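Block by block at the Purkel robotics club
August
Words by Shirin Azimi

Members practise in simulation before they touch the club's arm.

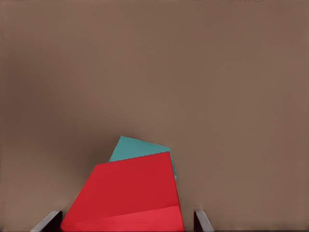
Two blocks, one grip

The task sounds easy: close the gripper on the red block and leave the teal one behind it alone. Abbas Rashti, who runs the club, gives each pair 200 attempts and asks for 80 clean lifts before they move on.

"Most of them rush the last bit," he says. His own pair at Geluvard took 2 terms to get there.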